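Irnbridge Well Water Testing Program
Progress Report to the Vivwood Fund, April 10, 2021
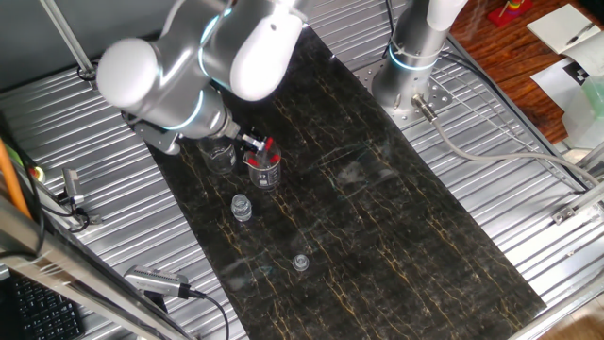

The program offers free testing to households in Irnbridge that rely on private wells. By the end of March, 231 households had signed up, against a target of 200 for the period. Results have been mailed to all but 82 of them. The remaining samples are with the laboratory at Mikkelsen.

Spending is within budget. We request approval to move $800 from printing to postage, as more residents than expected asked for paper copies of their results.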